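Wk 4 handout – counting and number words (Vrettos)
Read Makris ch. 2 before next time. Sheet goes back in the Gedholm folder.

- base = the size of the group you count by
- 10 is common, 20 and 5 turn up too, mixed systems everywhere 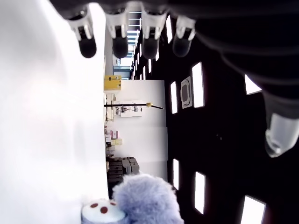
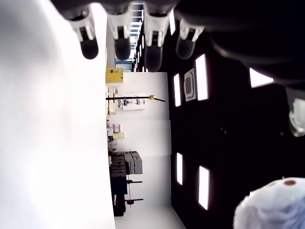

Base does not have to be written down anywhere, often it only survives in the words. French 80 = four twenties. Danish does simliar things with halves. Body usually gets the credit: whole hand = 5, both = 10, hands and feet = 20. But four fingers in a row with the thumb left out gives you 4, and there are languages that count in fours or eights, some by the gaps between fingers. So "we have ten fingers" is a weak argument on its own.

Tally vs. numeral – keep apart!! Tally = one mark per thing. Numeral = one sign for many.

Try for next class:
- write 860 and 1302 in base 20, then base 8
- how many marks would 3000 take as a tally in bundles of 5? how many bundels?

Essay drafts to Sofia Kouris, early June.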